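4. Changes to the work at the sorting stations

4.1 Before the arms

The returns hall at Rimdale takes in mixed small goods sent back by shops and by households. Until February the work was done at long benches. A tote came down the belt, a sorter lifted out each item, looked at it, turned it over, and put it in one of several bins behind the bench. The sorter also keyed in a condition code. Workers on the day shift told us that the keying was what they disliked most, more than the standing, and several had taped lists of codes to the edge of the bench even though the codes were printed on the screen.

The pace was set by the belt. A sorter who fell behind could pull a cord to hold the next tote, but the hold was logged, and the log was read out at the start of the next shift. In interviews the cord came up often without our asking. Youssra Fawzy, who had worked at the benches for longer than anyone else we spoke with, said she pulled it only when something had leaked.

Sorters worked in pairs facing each other across the bench. The pairing had no official purpose. It came from the way the furniture was laid out. It did mean that an unclear item could be held up for a second opinion, and our field notes from the earlier visits record many short exchanges of this sort. Most were over in a few words.

4.2 What the arms do and what they leave

The system, sold to the site by Andley, uses a gripper arm at each station with a small camera mounted close to the fingers. Items are spread on a gray table and the arm picks them one at a time. The sorter no longer handles every item. Her job is now to watch the picks on a screen, confirm the class the system proposes, and step in when the arm stops or when it asks for help. The site calls this role "station lead," although there is one lead per station and no one else there to be led.

The camera view is the main thing a station lead looks at during a shift. Figure 3 gives the view with small goods on the table and both fingers open.

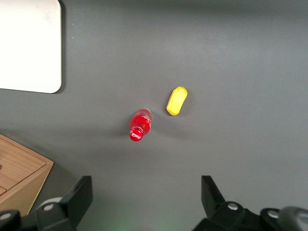

Work and Technology Group, Department of Labor Studies

Figure 3. Gripper camera view at a picking station. A red bottle and a yellow item lie beyond the two fingers, with part of a wooden box at the lower left and a white panel at the upper left.

Two points about this view matter for the work. First, it is close and narrow. The fingers take up a good share of the lower part, and things near the border, such as the box and the panel in Figure 3, show only in part. A person standing at the old bench could see the whole tote and what was coming after it. The station lead sees what the arm is over. Hicham El Fassi described this as "working through a letter slot," and other leads used similar phrases. Some of them stood up from the chair to look directly at the table, a habit the training material advised against and the shift managers let pass.

Second, some of what a sorter would have learned by touch has to be judged by eye. For the red bottle in Figure 3, the script on the cap can be seen, in a soft-drink style, and the shape of the plastic is clear from the highlights. The view does not tell a lead how heavy a bottle is. At the bench a sorter knew whether a bottle was full or empty the moment she picked it up, and she sorted on that basis without thinking of it as a decision. The yellow item is a harder case. Its shape would suit a bar of soap or a small sponge block, and those go to different bins under the site rules. Squeezing it would settle the question. At the station, the lead must choose a class from the screen or send the item to the manual shelf.

4.3 Requests for help

During the observation period we logged 982 requests for help from the arms. We sorted these by what the lead did next. In 405 of them the lead confirmed the class the system had already proposed, with no other action. Leads found these requests the most tiring. They broke into whatever the person was doing and ended with a single key press. Ans Visser kept one hand on the confirm key for most of the shift we spent with her and said she had stopped reading the text of the prompt after the first week.

In a further 56 cases the lead walked to the table and moved something by hand. Items lying close to a fixed object were a common cause, as the fingers need clear space on both sides. The rest of the requests were settled from the screen by changing the class, asking for a second pick, or sending the item to the manual shelf.

Moving things by hand was the part of the job that leads talked about with the most interest. It was also the part that the site wished to reduce. The target sheet posted in the break room gave a time limit for hand moves, measured from the moment the guard opened to the moment it closed. Leads who had been bench sorters tended to use the time to straighten the whole table. Newer leads moved one item and left. We found no written rule on this, and the two groups each thought theirs was the correct way.

4.4 The manual shelf

The shelf was planned as a small overflow for items the system could not class. Over the period of our study it became a work area in its own right. By our count, 2607 items passed through it. A sorter was assigned to it on each shift, at first by rotation and later by request, with the same few people asking for it again and again.

The shelf is close to the old job. The sorter lifts an item, turns it over, and puts it in a bin. There is no cord and no belt. Iason Vasilakis, who asked for the shelf more than anyone else on his shift, said that he missed having a person across from him but that the work itself was "what I was hired for." He also pointed out that the shelf received only the doubtful items. A tote at the bench had been mostly easy work with a hard item now and then, and the easy ones had given him a rest. At the shelf every item called for some thought, and he was more tired at the end of the shift than he had been before.

Shift managers saw the shelf differently. Ghazala Yousafzai, who ran the day shift, treated its length as a sign of how carefully leads were using the screen. When it grew, she asked leads to try harder to class items from the camera view. Leads did so, and the shelf got shorter, but some of the items then came back from the bins as errors. These errors were charged to the station and not to the request that had been made of the lead. Two leads raised this with her, and the charge was later split between station and shift.

4.5 Talk and second opinions

The stations are set farther apart than the benches were, with guarding between them. Leads cannot hold an item up for a neighbor to see. In place of this, some took to sending a still of the camera view to another station over the site's message tool, with a question mark and nothing else. The reply was usually the name of a bin. The practice was not part of the training, and the vendor's staff first heard of it from us.

We consider these messages a partial return of the paired work described in 4.1. They differ in one important way. At the bench a second opinion left no record. The messages are kept, and during our last visits a manager had begun to use them when reviewing errors. Leads noticed this quickly. Messages between stations fell off on the day shift, while on the night shift, where no one had yet brought them up in a review, they went on as before.

The comparison with the Grullcombe site, where benches and stations still run side by side and sorters can walk from one to the other, is taken up in Section 5.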